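Updated 7/7/20

# Clalter 200 flood barrier for doors and low windows

The Clalter 200 is a removable barrier for house doors, garage doors and cellar windows. It is made by Bullodia and we sell it for private houses, small shops and public buildings. Many municipalities now include this kind of protection in their climate adaptation plans, and for this reason we receive questions from town offices as well as from families. This page tries to answer both.

## What you receive

One set contains the panel, two side rails, the rubber seal already mounted on the panel, four clamps and a bag with screws. The rails stay on the wall all the year. The panel is put in place only when there is a warning of heavy rain, and it can be kept standing up in a cupboard or behind a door.

| | |
|---|---|
| Article number | 1208 |
| Material of panel | aluminium |
| Material of rails | stainless steel, grade 316 |
| Widest opening | 118 cm |
| Seal | rubber, replaceable |
| Colour | grey or white |

For openings wider than this, please ask us for the Clalter with middle post. It has a separate page and a different price.

## Before you order

Measure the opening in three places: at the ground, in the middle and at the top of the future rails. Write us the smallest of the three. If the wall is of old stone and not straight, send also a photo of each side. The threshold must be flat. Small holes can be filled with mortar, but a threshold with steps or a big slope needs a levelling bar, which we can cut to your measure.

The barrier stops water coming through the opening. It does not stop water which comes up from the drains or through the wall. In streets where the sewer fills quickly, we advise to fit also a non-return valve, and we can deliver the Roussel valve together with the barrier in one parcel.

## Fitting and care

Two persons can fit the rails with a normal drill. The instructions are in the box, with drawings. After fitting, do one trial without water and check that the seal touches the ground on the full length.

Wash the seal with clean water after every use and let it dry in the shade. Do not put oil or grease on it. Once a year, best in April before the summer storms, open and close all the clamps and look if the rubber has cracks. A new seal can be ordered with the same article number and the letter S.

## Orders for several buildings

A town, a housing company or a group of neighbours can order together. From ten sets we make a lower price, and all openings may have different measures. At Sendenside, where the lower streets lie next to the stream, the order was made for a full row of houses and the delivery was done street by street. If your public office needs an offer with separate lines for material and fitting, please say it in the first message.

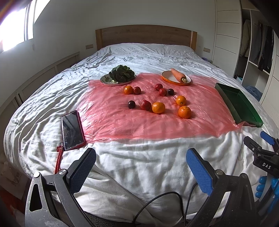
*Fruit and a green tray on a pink plastic sheet.*

## Delivery and return

Standard sizes leave our store in five working days. Panels cut to measure need three weeks, and in autumn sometimes longer. Standard sizes can be returned in 30 days if the rails are not drilled. Panels cut to measure cannot be returned, so please check your numbers two times before you confirm the order.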